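4. Daily set-up of the hand-held gripper station

Read this section before you start the first recording of the day. It is written for the operator who works alone with one pair of hand-held grippers. If the station was moved or the table was changed, do section 3 (Installation) again first.

The pair consists of a left gripper and a right gripper. They look almost the same but they are not exchangeable. The marker cube on each gripper has its own codes, and the software at Dembridge reads these codes to know which hand is which. If you take the wrong gripper in the wrong hand, the recording will be saved without any warning and all of it must be thrown away.

4.1 Checking the grippers

1. Put both grippers on the table with the fingers pointing away from you.
2. Look at all visible faces of both marker cubes. The black squares must be complete, with no scratches and no tape on them.
3. Clean the cube faces with a dry cloth. Do not use alcohol, it makes the print gray after some weeks.
4. Try to turn each cube with two fingers. It must not move. If it moves, tighten the screw under it and repeat the calibration in 4.3.
5. Open and close the fingers of each gripper 30 times. The movement should feel the same from beginning to end.

Note: A small noise when the fingers close fully is normal. A noise in the middle of the movement is not normal - please write it in the station book and inform Nuanchan Wiriya.

4.2 Cables and power

1. Connect the gripper cable before you switch on the power strip.
2. Let the cable hang down freely between the gripper and the floor. Sit on your chair, stretch both arms over the table and check that the cable does not pull.
3. Keep your feet behind the cable.
4. Switch on the power strip and wait until the software shows both grippers as ready.

CAUTION: Never pull a gripper free when the cable is caught under a chair wheel. Put the gripper down, stand up and move the chair. The connector inside the handle is small and it breaks easily.

CAUTION: Do not put open water near a power strip on the floor. 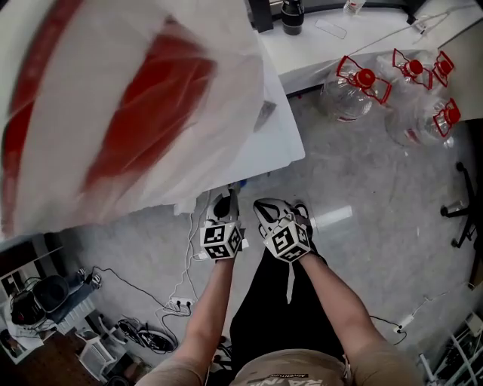
4.3 Short calibration

The short calibration takes 80 seconds and must be done every morning, and also after each change of operator.

1. Sit in your normal working position. Do not lean forward more than you will do later in the task.
2. Hold both grippers over the middle of the table with the fingers open.
3. Press Start and stay still until the first tone.
4. Move both grippers slowly to the left edge of the table, then to the right edge, then back to the middle.
5. Close and open the fingers two times. Wait for the second tone.
6. Read the error value on the screen. It must be 2 mm or less.

If the value is higher, check the light first. Strong reflections on a white table are the most common cause in our rooms. Close the blinds and repeat from step 1. After three failed trials, stop and do the full calibration (section 6).

4.4 Trial with a soft object

Soft and light objects, for example plastic bags, can hide a marker cube when they swing. Do one trial before the real recording.

1. Grip the object near its upper edge and lift it slowly.
2. Wait until it hangs quietly before you move sideways.
3. Play back the trial. If error 263 (marker lost) appears, hold the object farther from the other gripper and try again.

Note: One short loss of a marker can be repaired later by software. Longer losses can not be repaired, so delete the recording and make a new one.

Questions about this section go to Olga Goicoechea. For spare cubes and cables, ask Định Hà.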